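Como estou a gastar o dinheiro do canto do robô

Em março ficou decidido que a oficina ia ter um braço robótico em segunda mão. Desde então tenho passado mais tempo com folhas de cálculo do que com ferramentas. Deixo aqui as contas, porque quando comecei à procura só encontrei preços do braço e quase nada sobre o resto.

O teto é de 3000 euros. O braço leva a maior parte. Pedi propostas à Drosia e à Šimkus. A Drosia era mais barata no papel, mas o controlador vinha à parte e o cabo da consola também. A Šimkus mandou tudo numa linha só, com o transporte incluído. Quem me respondeu foi a Birutė Rimkutė, que teve a paciência de me explicar a diferença entre a carga nominal e a carga com a garra montada. Fiquei com a Šimkus.

Para o chão reservei 200 euros e gastei 61. Comprei tapetes de borracha de encaixe, pretos, do tipo que se usa nos ginásios. Servem para proteger a madeira quando cai uma peça e para marcar a zona onde ninguém entra com o braço ligado. Não contam como proteção de segurança, isso é outra rubrica.

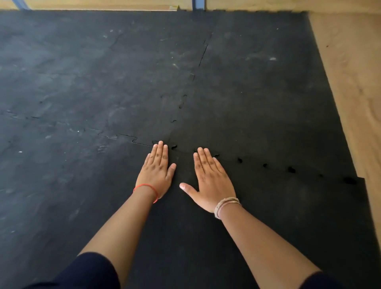
O que sobrou dessa parte passou para a paragem de emergência e para a barreira. Tinha previsto um botão só. O Hubert Cieślak, que instalou uma célula parecida na oficina dele, convenceu-me a pôr dois, um junto à consola e outro do lado da porta. A barreira ótica fica para depois. As que vi da Codlow custam mais de metade do que tenho para tudo, e por agora vou usar uma vedação fixa com interruptor no portão.

A garra ainda está em aberto. A Plenness tem uma elétrica de dois dedos que me servia, mas o prazo de entrega é longo e o adaptador para a flange paga-se à parte. Posso começar com uma pneumática simples, já que tenho compressor. Falta medir o caudal com as outras máquinas a trabalhar.

Duas coisas que não pus na primeira folha e devia ter posto: o eletricista, para uma linha dedicada com disjuntor próprio, e a base. O braço tem de ficar aparafusado a qualquer coisa pesada, e os tapetes não podem ficar por baixo dos apoios, têm de ser cortados à volta. Pedi orçamento a um serralheiro e ainda não tenho resposta. Quando tiver esse valor atualizo a folha e publico a versão completa, com o transporte separado do resto.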